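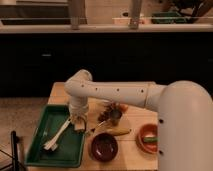 Sterkwood, May

Call for participants: help us study how people correct a robot with words

The Rargate group for household robotics is looking for adults who would like to take part in a study of spoken corrections. You will sit near a table on which a robot arm picks up and moves ordinary kitchen things, and you will tell it, in your own words, what it should do differently. You need no technical knowledge. We would even prefer that the larger part of our participants has never worked with a robot.

The study continues a work that we finished last winter, and we would like to explain that work first, so that you know what you sign up for.

What we found until now

Most robots that learn to handle objects learn from demonstrations. A person guides the arm, the movements are recorded, and a program is trained to repeat them in new situations. This works quite well, but when the program makes a mistake, the usual answer is to record more demonstrations. It takes many hours, and it has to be done by somebody who knows the equipment.

Our method, which we call Curkano, uses another source. While the arm is moving, a person who watches may speak at any time. The person can say "more to the left," or "not the spoon, the banana," or only "wait." The system saves the words together with the position of the arm and the camera view from the same moment. Later, these corrections are used to train the program again, without any new demonstration.

In the first study, 22 people gave us 2,469 spoken corrections. After training with them, the arm chose the wrong object less often than before, and it also stopped in better places above the object. The second effect surprised us. We had expected that spoken language would help with the question "which thing?" and would be too rough for the question "where exactly?" But people are more exact than we believed. They say "a little," "a tiny bit," "a hair," and they use these words in a quite regular way, when you compare one person only with himself or herself.

Between persons it is more difficult. What is "a little" for one participant is a big movement for another. Also, the first group was not very mixed. Nearly all were students or staff from our own building, and many of them had learned to speak to machines in short commands. We do not think that people at home talk like this. For this reason we now invite people from outside.

The questions of the new study

We want to know how early people speak. Some of the first participants spoke while the arm was still on its way, when they guessed that it would go wrong. Others waited until the fingers had reached the object. The early corrections were more useful for training, but some of them were corrections of a mistake that the robot was not going to make. We would like to learn how to tell these two cases apart.

We also want to understand what people mean by left and right. A person who sits across from the arm may speak from the side of the arm or from his own side, and sometimes changes in the middle of a sentence. In the old data we sorted this by hand, and it was slow work. In the new study you will sometimes change your seat between the tasks.

The last question is about silence. If a person says nothing, does it mean that the movement was good? Or was the person tired, or polite, or looking somewhere else? Until now our program treats silence as agreement, and we are not happy with this choice.

What you will do

You come for one session of 40 minutes. A member of the group meets you at the entrance and brings you to the room. First we explain how to stop the arm, and you try the stop button yourself. After this you put on a small microphone and we make a short sound test, in which you read some sentences aloud.

Then there are four tasks. In each one we lay out objects on the table and give you a card with a goal, for example that the banana should be in the tray. You read the card quietly. The robot begins, and from this moment you may speak whenever you want, as much or as little as you want. You do not have to be fast. You do not have to use correct words. If you do not know the name of an object, please say what you would say at home, even if this is "that thing there."

The objects stay the same during the study, but their places are changed. Bowls, a tray, cutlery, fruit and vegetables are used. We chose them because they give good trouble to a program: a thin spoon is hard to see and lies flat on the wood, and a banana can be taken well at some points and badly at others. A bowl has an edge and an inside, and people say "the bowl" for both.

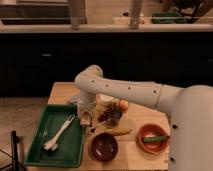

The arm reaching down at the work table. The fork is in the green tray, and the spoon and banana are next to each other.

Between the second and the third task there is a pause. Water and tea are provided. At the end we ask you to watch two short pieces of your own session on a screen and to tell us what you were thinking when you spoke, or when you did not speak. In the first study this part was the one that participants liked best, and it was also where we learned the most. One person had said "okay" many times, and we had counted all of them as agreement. When she saw the recording, she explained that half of her okays meant "please stop now."

Please note that we test the robot and our method, and we do not test you. In some tasks the program is an older version and makes more mistakes. We will not tell you before the session which version you have, but we will gladly tell you afterward.

Who can take part

You can take part if you are 18 or older and can hold a conversation in English. It does not have to be your first language. We are in fact very interested in people who grew up with another language, and if you mix languages when you are in a hurry, please do it also in the session. An accent is not a problem. Several of us have one.

You should be able to see the table from your chair, with glasses or lenses if you use them. The room can be reached without stairs, and a wheelchair fits at both seats. If you use a hearing aid, tell us when you register, and we will choose another microphone.

We cannot accept people who took part in the first study, or people who work in our group or live with somebody who does.

Safety

You sit outside the area which the arm can reach, and you do not touch the objects while it is moving. The arm is set to a low speed. You have one stop button and the member of our group has another, and each of them stops the arm at once. You may use yours for any reason, also if you only feel uncomfortable. You can end the session when you like, without saying why, and you receive the full payment also in this case.

Your recordings

We record your voice, the movements of the arm and the camera views of the table. The cameras are directed at the table, but your hands may be visible when you point. Your name is stored apart from the recordings, under a number, and is deleted when the study is closed. The written form of what you said may be published with our results, after names and private remarks have been removed. The sound itself is published only if you allow it on a separate form. You can say no on this form and still take part.

If you change your mind after the session, write to us before the data are put together for training. The date for this will be on your copy of the consent form. After that step we can still delete the recording, but we cannot take its effect out of a program which has already been trained — we prefer to say this clearly now.

Payment and travel

Participants are paid for the session by gift card or bank transfer, as they choose. The amount is stated in the information sheet, which we send before you decide anything. Bus and train tickets inside Sterkwood are paid back if you bring the ticket or a photo of it.

Times

Sessions are held through May and June, in the morning from 9:00 and in the afternoon until 6:30. There are a few later places for people who work during the day, so please mention it if you need one of them. We run only one session at a time. You are welcome to bring a friend or a family member, who can wait in the Ki room next door, where there are chairs and a window to the garden. Children can wait there also, together with an adult.

How to register

Please write to the study office of the Rargate group, with the word Curkano in the subject line. Tell us your name, which times are good for you, which languages you speak, and if you have used a robot arm before (yes or no is enough). We answer with the information sheet and a suggestion for a time. Your place is reserved only when you have confirmed it.

Questions about the method, or about what happens with the data, can be sent to Deok-su Ha, who leads the study. He reads the messages himself, but during session hours he is usually in the test room, so the answer can come in the evening.

A short report with the results, written without technical terms, will be sent to all participants who ask for it on the consent form.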